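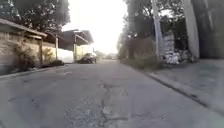

Residents in Salem asked at the last district meeting whether a long crack down the middle of a street has to be closed to traffic before it can be resealed, and whether they may do the work on a private lane themselves. The procedure in this section answers both points. It applies to narrow asphalt streets and shared lanes where an older patch has begun to break up along its edges.

Section 4. Resealing a Patched Center Crack

4.1 Scope

Use this section for a lengthwise crack that has been patched before and now shows broken or ragged edges. Small pits and loose gravel nearby may be treated during the same visit. Do not use this section where the pavement moves underfoot or has sunk along the crack. Such streets are referred to the Lalton office under Section 7.

Private lanes may be resealed by the owners. Public streets may be resealed only by crews holding a Utilgate work permit. Closure is required in both cases for the length under repair.

4.2 Before Work Begins

1. Post notice at both ends of the block. Parked vehicles must be moved from the curb for the full length of the repair.

2. Walk the crack from end to end and mark the limits of the old patch with chalk. Extend the marks past the last visible break on each side.

3. Measure the marked length and enter it on Form 173. Where the length exceeds 200 feet, divide the work into sections of no more than 100 feet.

4. Cover shrubs, planters and the foot of any wall standing close to the curb. Sealant splashed on stucco or painted wall surfaces cannot be fully removed.

NOTE: Faded pavement markings need not be preserved. Record their position on the form so that they can be repainted.

4.3 Cleaning

5. Sweep loose gravel away from the crack, working toward the curb. Collect the gravel. Do not leave it in the gutter line.

6. Pull out pieces of the old patch that come free by hand or with a flat bar. Leave firm material in place.

7. Blow the crack clean with compressed air. Repeat until no dust rises.

8. Allow the surface to dry completely.

CAUTION: Wear eye protection during steps 6 and 7. Keep bystanders off the sidewalk and out of covered porches and carports that open on the street.

4.4 Filling

9. Stir the Fikgate filler in its own pail. Do not thin it.

10. Pour into the deepest part of the crack first and let the filler settle. Add a second pour until it stands level with the road.

11. Draw the squeegee along the crack in one direction. The finished band should overlap sound asphalt on both sides.

12. Fill small pits with the same material and strike them off level.

CAUTION: Do not pour when rain is expected the same day. Work in the Lalton district should be finished by the end of September.

4.5 Reopening

13. Keep the street closed until the filler no longer marks when pressed with a gloved thumb.

14. Remove covers and barriers, then sweep the curb line once more.

15. Inspect the band after 336 hours. Refill any place that has dropped below the road surface and note it on Form 173.

Section revised 03/05/2023. Replaces all earlier sheets on crack repair.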